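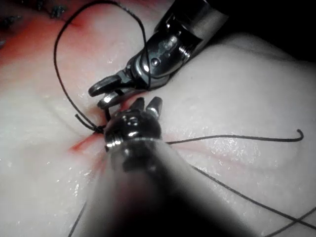
Category: Language Teaching > Course Books > Beginners
Print this page | E-mail to a colleague

Chapter 2
Numbers You Can Use on Monday Morning or Any Other Time

I learned to count in Portuguese from my neighbor Leonor Barreto, who had a fruit stand and no patience. By January I could get to 100 without stopping, and I still couldn't tell her how many lemons I wanted! Counting up a ladder is one skill. Pulling a number out of the air while somebody waits for it is another, and this chapter is about the second one.

So we'll start small. Learn zero to five first, out of order, and say them to yourself all day (stairs, spoons, red lights). Then we'll add the teens, which are odd little words in nearly every language, and after that the tens, which usually behave.

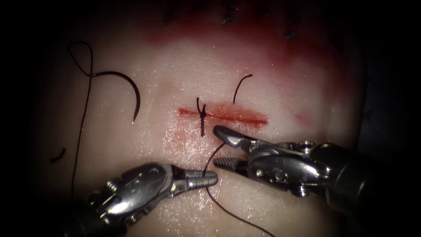

A knot tied across the incision on a practice pad.

My friend Idrisa Rweyemamu teaches Swahili to grown-ups and does something I've stolen for this book. He writes prices on scraps of paper, drops them in a hat, and has people haggle. It gets loud – really loud – and people remember the numbers for weeks. You'll find his game in the practice pages, with the prices changed to suit your class. 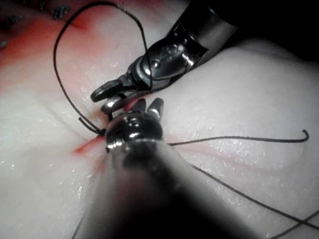

When should I start on numbers over a hundred?
As soon as the tens feel easy, because a number like 165 is mostly words you already know, joined together.

Joining them is where I used to trip. Some languages put a little "and" between the parts, some put the ones before the tens, and some do both.
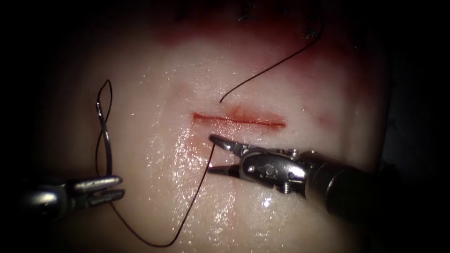

My advice is to pick one long number and make it your pet. Say it in the shower, write it out in words, then change a single digit and say it again. Mine was my old house number, and I can still rattle it off faster than my phone number.

Before you turn to the first exercise, grab a pencil and a grocery receipt. Read every price out loud, slowly, and circle the ones that made you stop.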